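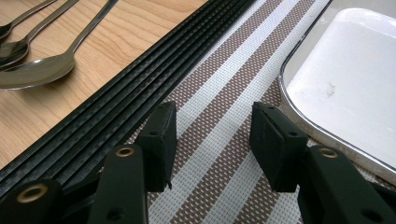 Spoons, black chopsticks and the striped placemat.

Subject: Re: [tableware] Place setting standard, second draft
Date: Monday, May 8, 2023
From: Sugeng Pattinasarany

On the second draft, the Hidayat group wrote:

> Section 2 gives the placemat position but no order for
> the rest. If the bowl goes down first and the chopsticks
> last, people reach across the bowl. Can we fix the order?
> Also, is the tray part of the setting or not? The Palau
> sheet counts it, the Rastico sheet does not.

Taking these in turn.

Order. I propose placemat, plate, bowl, chopsticks, spoon, glass. The plate goes at the center of the mat and the bowl on the plate. Chopsticks go to the left of the bowl, parallel to the side edges of the mat, tips away from the diner. I know the left side is not what most of you do at home. The draft uses it so that the right side stays clear for the spoon and the glass, and I would like to keep it until July unless there is a strong objection.

Chopsticks are the slow item. When they come out of the drawer as a bundle, the textured ones lie tight against each other and are awkward to separate on top of a woven mat. Put the bundle down on bare wood, pull one pair, then carry the pair over. Black on black is also hard to judge by eye – check that both sticks are the same length before placing them.

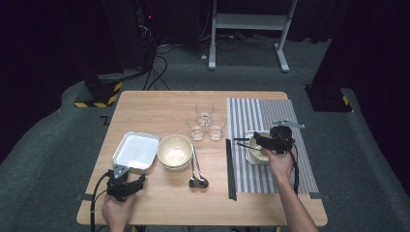 Tray. I would leave it out of the setting and treat it as staging. It stays at the left end of the table, flat, with the spare bowls stacked next to it and the spare spoons beside the bowls. Glasses wait at the back until everything else is down. With that arrangement the unused pieces are all off the mat and the count at the end is simple.

Spacing. The Arkau table is 60 cm deep and the usable width is 129 cm. The mat is 43 cm wide. One mat plus staging fits with room to spare. Two mats fit only if the staging moves to a side table, and I have not tested that. The draft should say one mat per table until somebody has.

Spoons. Handles should all point the same way in staging. Section 4 currently says "neatly", which cannot be checked. Suggested replacement text:

 4.1 Spoons lie side by side, bowls toward the front
 edge of the table, handles away.
 4.2 Spoons do not touch the mat until placed.

Objections to 4.1 and 4.2 to the list, please, with the section number in the subject line. I still need the glass diameter from Rastico – the figure of 60 mm in the appendix has no source.

Sugeng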